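Two arms and a basket of washing

November has been a good month in the workshop at Clidbridge, and I've been meaning to write it all down before I forget which bits were hard. Most evenings I've gone over after tea and stayed far too long, usually with Rhys McAlister at the next bench telling me to go home (he never goes home either).

The cabling took the longest. I'd started with the clips spaced too far apart on the left arm, so the thin cable sagged whenever the elbow folded, and I had to take the lot off and begin again. The right arm has its cable in corrugated conduit, a much tidier way of doing it, and I rather wish I'd done both like that! Still, it all runs back to the front rail now and I can reach the boards without lying on my back.

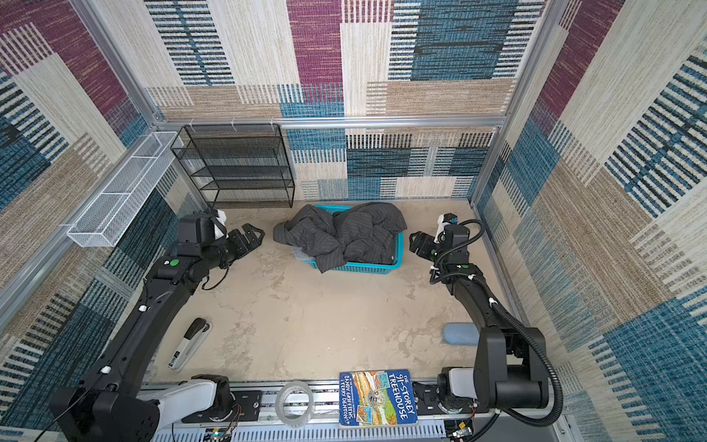

Next came the matter of cloth. Tayla Bright had warned me that dark fabric would be a pain, and she was right, bless her. A stripe helps a little, but a crumpled sleeve and a crumpled trouser leg look much the same to a wrist camera, and to me as well by ten at night. I've kept a tally in the back of my notebook: 92 tries at lifting something out of a basket, 38 of them good enough that I'd call them a lift. The others mostly ended with the basket coming along too.

Jailson Sampaio thinks softer pads on the fingers would sort it, and he's promised to bring some offcuts over. I'm also going to slow the wrists down a touch and see if that stops the snatching. If anyone reading has got two arms to share a garment without a tug of war, do leave me a comment, I'd love to hear how you went about it.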